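Phone stands: the small desk thing I now can't do without

20 Aug 2023

By Samina Sial

Quick bit of news from the desk corner of this blog, and it's a small one, but a lot of you have been asking. The Sukitus desk round-up is back! We stopped doing it last November when I moved house and half my things went into boxes, and I've missed it more than I expected to. This time we're starting with phone stands, which sounds dull, I know, but bear with me.

I used to prop my phone against a mug. It slid down, I put it back, it slid down again, and every video call with my sister Memon-side (the Bukhari lot all ring on the same evening, don't ask) ended with them looking at my ceiling. So when the Hetau shop in town said they were putting a shelf of stands out for people to try, I went along with my own phone and a notebook and stayed far longer than I'd planned.

They had 17 of them on the shelf, everything from folding ones you could lose in a coat pocket to a great heavy lump that I could barely shift. I tried the lot. The ones I kept going back to were the plain sort, with a round base and a thin post, because they take up so little of the desk and you can still get a pen and a cup of tea in beside them. A black phone on a black stand looks very smart on a pale surface too — I'm thinking of changing my desk mat for something in a stone pattern just for that.

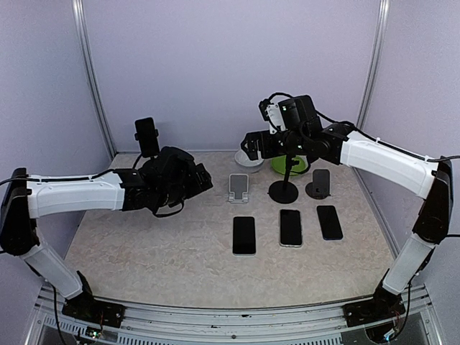
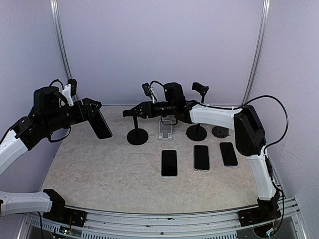 What to look for

The base matters most. Give the stand a little nudge before you buy it, and then a bigger one. If it rocks with nothing on it, it'll be worse with a phone up there. A round base is nice because it doesn't matter which way you turn it, and there aren't any corners to catch your sleeve on.

Then try putting your phone on with one hand. Six of the stands at Hetau needed me to hold the post steady with the other hand while I fiddled the phone into place, and I crossed those off straight away. I've usually got toast in the other hand! If you keep a thick case on your phone, leave it on when you try, as two of the ones I liked best were too snug for mine and I'd never have known from the box.

Height is more of a personal thing. I like the phone up near eye level for calls but lower down when I'm following a recipe, so an adjustable post would suit me, though the fixed ones did feel a bit firmer. My neighbour went for the shortest they had and is perfectly happy with it.

Where and when

The try-out shelf is staying up at Hetau for 30 days, by the till, and you don't need to book or buy anything. Take your own phone along. They've said they'll swap a stand if you get it home and it doesn't suit your desk, so keep the receipt and try not to squash the box like I did.

Next round-up will be lamps, and after that I'd like to have a go at cable tidies — mine are in a shocking state. If you've got a favourite stand, or one that drove you up the wall, leave me a comment with the name of it and what phone you've got. I'll put the best replies in with the lamps.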